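Keep the Colander on the Counter
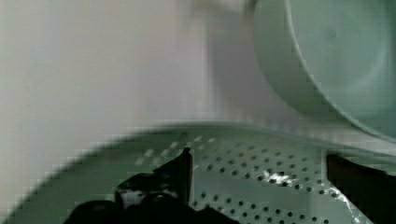 When I moved to Gradwood, I had 3 boxes for the kitchen, and I was proud that I could hide all of them behind doors. My neighbor, Sekar Oei, came on the first Wednesday and asked me if I ever cook. I understood it as a compliment. Now I think she was a little worried for me. A kitchen where everything is hidden is a kitchen where you must decide to cook before you can see anything to cook with. I have changed my opinion slowly, and the change began with a colander, a broad and shallow one in pale green with small round holes in regular diagonal rows, the kind of thing I used to push to the bottom of a cabinet under the heavy pots.

In that cabinet it was always the last thing I could reach. The pasta was ready, the steam was in my face, and I was on my knees lifting out two pans and a lid. So I often did without it. I held the lid against the pot with a towel and lost a part of the dinner in the sink. My friend Darius Ramanauskas does this also, and he has burned his thumb twice.

People will say that open things collect dust. This is true for a vase. A colander that you use four times in a week has no time for dust, and if it does get some, you rinse it, and the water leaves by itself.

The other argument is about beauty, and here I am less patient. In the magazines the counter is bare stone with one lemon. I like lemons, but I wonder where these people wash their lettuce. A soft green bowl with holes is nice to look at – more than a bare stone, in my opinion – and it holds the onions between meals.

I do not say that everything must come out. My waffle iron lives on a high shelf and it can stay there until April.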